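How to make a peg and block set (and get the fit right)

If you've been here a while you'll know I have a soft spot for very plain toys. A block with a hole, a peg that goes in the hole, and that's your lot! I've made loads of these now, mostly on Sunday afternoons, and people keep asking how I get the peg to slide in without jamming or rattling about. So I've finally sat down to write it up.

What you'll need

A cube of something solid. Mine are 40 mm along each side.
A length of round rod or a printed peg for the bright bit.
A drill with a flat bit, or a 3D printer if you have one.
Fine sandpaper, and a file for the stubborn spots.
Paint or coloured filament.

I use Pluteck filament in orange for the pegs because it was on offer at Worka when I started and I've never got round to changing. Go for any colour you like, but do have a strong contrast between the two parts. I like grey for the block and orange for the peg – you can find the peg under a sofa in about two seconds.

Step 1: the block

Find the middle of the top face by drawing a line from corner to corner both ways. Where they cross, that's your centre. Take your time over this, as a hole that's even slightly off looks awful on something this simple (I have a drawer full of the evidence). Drill straight down and stop well before the bottom. If you're printing, just draw the hole in and leave a decent floor under it.

Then knock the sharpness off the edges with sandpaper. Not much, a few strokes each.

Step 2: the peg

Here's the bit that makes all the difference: round off the bottom end. A peg with a square end catches on the rim unless you're dead straight above the hole, whereas a rounded one will find its own way in from a little to the side.

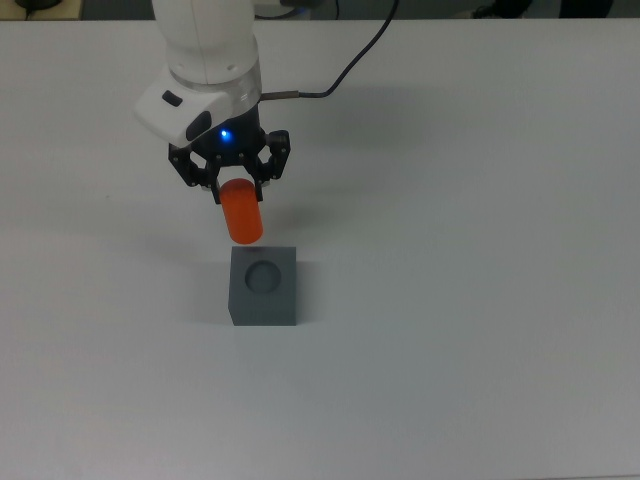
As for how thick to make it, my holes are 13 mm across and I take a tiny bit off the peg until it drops under its own weight. Sand, try it, sand again. It's boring but you can't put the material back on once it's gone! Leave the peg tall enough to stick out of the top, too, so there's something to get hold of.

Step 3: try it out

Put the block on a flat, pale table where you can see what's going on. Bring the peg over the hole, lower it slowly and let go when you feel it seat. Do it some 4 or 5 times, turning the block each time, because a hole can be fine one way round and tight the other.

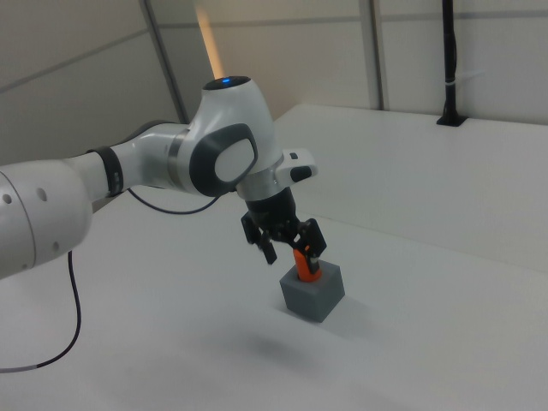 Orange peg upright on the grey block.

If it sticks, rub a soft pencil all over the peg, push it in gently and pull it out again. Wherever the pencil has smudged is where it's rubbing, so that's where to sand. If it wobbles, I'm afraid it's a new peg. I did once try building one up with two coats of varnish and it peeled off within the week.

Step 4: finishing

Matt paint on the block, something shinier on the peg. Keep paint out of the hole, as even a thin coat will tighten things up and you'll be back to sanding. I stuff a twist of kitchen roll in there while I'm painting.

Next up will be the Skolesmont version, which has three holes in a row and is a right pain to mark out, so give me till May for that one.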